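Leave the Slow Methods in the Math Book

The Prokville school board is looking at new math books for grades six through eight, and one of the arguments for the Restell series is that it drops what the sales sheet calls outdated procedures. Long division by hand gets 13 pages. Square roots by hand get none. Students are told to press the key, round to two places and move on to the word problems.

I taught middle school math for a long time and I think this is a mistake. I also think the usual defense of the old methods is a weak one, so I will try to make a better one.

The weak defense says students need to work by hand in case they don't have a calculator. They will have a calculator. Every phone has one, and any adult who needs the square root of 646 in a hurry is going to use it. If that is the only reason to teach the method, the Restell people are right and we should save the class time.

My reason is different. A student who has never worked out a root has no idea what size the answer should be. Ask for the square root of 370 and you want a child to think: 19 times 19 is 361, 20 times 20 is 400, so the answer is a bit past 19. That takes a few seconds. A student raised on the key will type 37 by accident, get 6.08, and write it down. I have graded that paper many times. The arithmetic on it was perfect. The student had no way of noticing that 6.08 was wrong, and nothing in the lesson had given them one.

Our old book, the Vasić, handled this well. It opened the chapter with squares drawn on grid paper. Students drew a square with an area of 169 and found that the side was 13, and then they were asked for a square with an area of 170. They couldn't draw it on the grid. They argued over it, and some of them tried to cheat by shading part of a row. By the time the root sign showed up two lessons later, they knew it stood for the side of a square, and they knew that most of those sides don't come out even.

Then came the divide-and-average method. Guess, divide, average the two numbers, repeat. For 370, guess 19. Dividing gives 19.47. Average those and you have 19.24, and 19.24 squared is already within a fifth of a unit of 370. Sixth graders can do this. It also gives them a reason to practice decimal division, something they otherwise do only because the page says to.

I'll grant a few things to the other side. The digit-pair method, the one that looks like long division with extra steps, can go. I taught it for years and I doubt that many students could have said why it works. I had trouble explaining it myself. Factoring large numbers to pull out perfect squares could also be cut in half. And there are students for whom a page of hand division is a misery, and they should get fewer problems and more time.

But cutting a bad method is a different matter from cutting all of them. The Mustari books, which the board passed over early, keep the grid squares and the averaging and let students check with a calculator at the end. That order seems right to me. Estimate first, work it second, press the key third. The extra cost is maybe a week of class in January, when not much else gets done anyway.

Parents can read both sample chapters at the district office until the vote. I would ask them to skip the color pages and look at the exercises. Find one that asks a student to say whether an answer is reasonable before working it out. In the Restell chapter I found one, and it was marked optional.

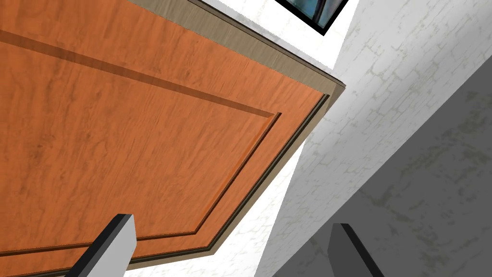
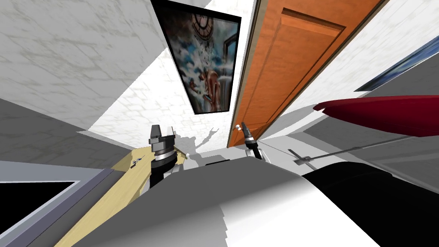

Computer-rendered views, each with a paneled wooden door.

The board takes written comments through the end of the month. Short ones get read. If you have a child in sixth grade now, say so in the first line, and say what you saw them do the last time an answer came out wrong.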